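**Flindell Housekeeping Notes**, June 27, 2019

**1/** Right, kettle's on, so let's have another natter about whether a machine can put the washing away yet. I've had 114 messages since the last thread and most of you want a date. I haven't got one, I'm afraid!

**2/** What I can say is that picking clothes up is the easy bit now (well, easier). A jumper on a table can be grabbed by nearly anything with two fingers. Knowing which end is the sleeve, though, is another matter, and black fabric is the worst of the lot, all shadow and no edges.
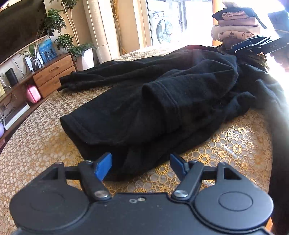

**3/** A mug stays the same shape whichever way you pick it up. Cloth doesn't, and that's why the dishwasher came along decades ago while we're all still folding by hand in front of the telly.

**4/** I was reading the Flevar write-up over breakfast. They tried 464 folds on plain towels and 321 came out tidy enough to stack. I was rather charmed by that, and then I remembered that towels are flat squares and my family insists on wearing cardigans.

**5/** Small soft things have their own troubles too, socks most of all. You have to pinch them without picking up whatever is lying underneath, and then find the other one.
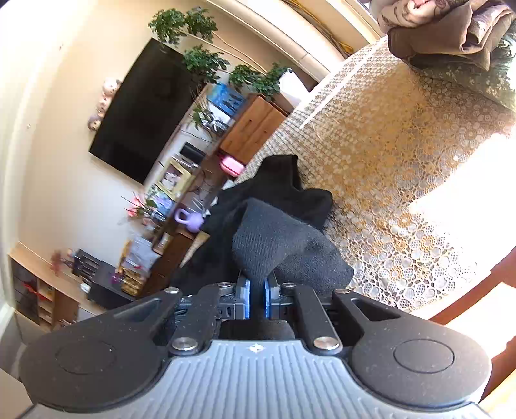 **6/** Khalaf replied that folding is the wrong place to start, and that a machine which only sorted the clean pile by owner would save most households more bother.

**7/** I do think there's something in that, and I'd happily do my own folding if somebody else did the sorting. More in July, when I've been over to Gralinley to see their laundry line.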